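Foro Cevuder > Hardware > Torres de segunda mano
Tema: Torre Dell abierta, orden de las memorias??

knistor_88
Buenas, voy con prisa. Torre Dell de oficina, comprada a Escobar por 30 euros, sin RAM ni procesador. Tumbada en la mesa y sin la tapa lateral. Los slots vienen como DIMM2, DIMM3, DIMM1 y DIMM4, en ese orden raro. Tengo dos módulos iguales – dónde van? Os dejo fotos:
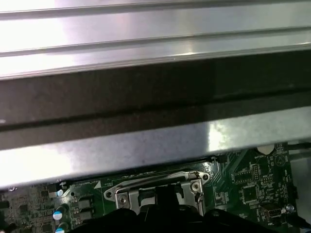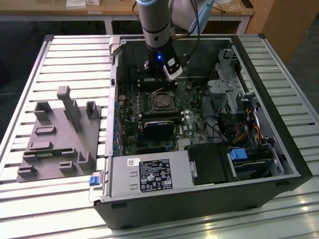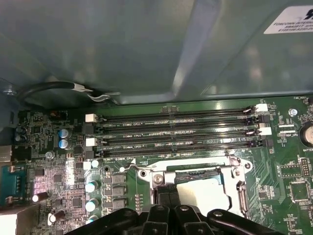 Tiempo de lectura: 1 min

Plastusard
Por el número, no por la posición. DIMM1 y DIMM2. Mira la serigrafía en la tercera foto, se lee bien.

knistor_88
Pero entonces queda uno vacío en medio, no?

Plastusard
Claro. Doble canal. Normal en muchas placas.

Birnamus
No estoy de acuerdo, en algunas eso cambia segun modelo. Baja el manual antes de pinchar nada. Y el CPU primero, que luego con los módulos puestos molesta todo.

Plastusard
El manual va a decir lo mismo. Te apuesto 5 euros.

Kanyarat Jaidee
Lo del CPU primero, si. Y ojo con el socket, ni tocarlo con el dedo. Yo doblé un pin en abril y placa a la basura.
Otra cosa – la etiqueta blanca de la chapa pone FOXCONN, apunta lo que venga debajo por si buscas repuesto.

Birnamus
Para repuesto mejor el modelo de la torre, esa etiqueta no sirve de mucho.

Kanyarat Jaidee
A mi me sirvió. Cada uno con lo suyo.

knistor_88
Vale, miro el manual esta tarde. Pasta térmica tengo, un tubo viejo. Vale o compro?

Plastusard
Si sale líquida por un lado y seca por otro, compra.

knistor_88
Compro entonces. Grácias a todos, ya os cuento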